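Home Projects Partners Reports News Contact
Search this site Enter keyword Go

Warkusico hand demonstration project
Progress report to the Psarras Fund, second period
Prepared by Tshepo Hendricks, project lead, Catisham

1. Summary

The work in this period moved from rigid objects to soft ones. At the end of the first period we could record a person picking up boxes and jars with the hand-held gripper and train the arm to repeat it. The fund asked us to show the same method on packaging film and bags. We recorded 780 demonstrations by November, of which 561 passed review and went into the training set. Spending is within the approved budget. One milestone is late and is covered in section 4.

2. Recording by hand

All bag demonstrations were made with the hand-held gripper. The operator closes the fingers with a trigger, and the camera on the tool records what the fingers are doing. We had planned to split the work evenly between the hand-held tool and remote control of the arm. After the first week of bag work we changed this. Operators on remote control could not tell how hard they were pulling on thin film and tore a lot of it. With the tool in hand they feel the pull directly and slow down on their own.

Six operators were trained. Each did a half day of practice before any of their recordings were kept. The instructions were cut down to one page after the first group found the old version too long. The main points are to approach with the fingers open, close fully before lifting, and hold still for a moment at the end so the reviewer can find where the task stops.

The 219 rejected recordings fall mostly into two groups. In the larger one, the film covered the camera for so long that tracking was lost. In the other, the operator let go and regripped several times. We have kept the second group in a separate folder, as it may be useful later for teaching recovery from a missed grasp.

3. Remote control

Remote control is still used for tasks that need the arm's real reach, mainly moving a filled bag from the bench to the bin. The Pradar controller was updated once in this period. The delay between the operator's hand and the arm is shorter than before and operators report less fatigue, though sessions are still limited to an hour. No bag lifts are being recorded this way at present.

4. Milestones

Object set agreed with the fund: done.
Operator training: done.
Bag demonstrations recorded and reviewed: done.
First trained policy running on the arm: late, now expected early next period.

The delay comes from the finger pads. The first set on the arm was a different width from the pads on the hand-held tool, and the early policy closed beside the film instead of on it. Matching pads have been ordered. Until they are fitted we do not want to report success rates, as the figures would have to be thrown out.

5. Changes to the plan

We ask the fund to approve moving three weeks of operator time from remote control to hand recording. The total does not change. The extra time would go to layered bags, where one bag sits inside or under another and the fingers have to take hold of the outer film only. These are the hardest items in the set and we have too few good recordings of them.

We also ask to drop the paper sacks. They behave much like the boxes from the first period and would add little.

6. Next period

Fit the new pads and run the first policy on single bags. Record the layered bags if the change above is approved. Write up the review rules so that a second reviewer can be brought in, which will shorten the wait between recording and training. The next report will include results from the arm.

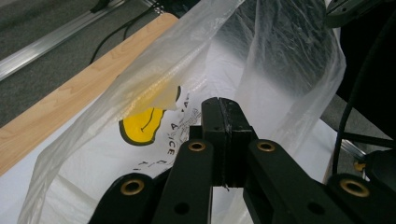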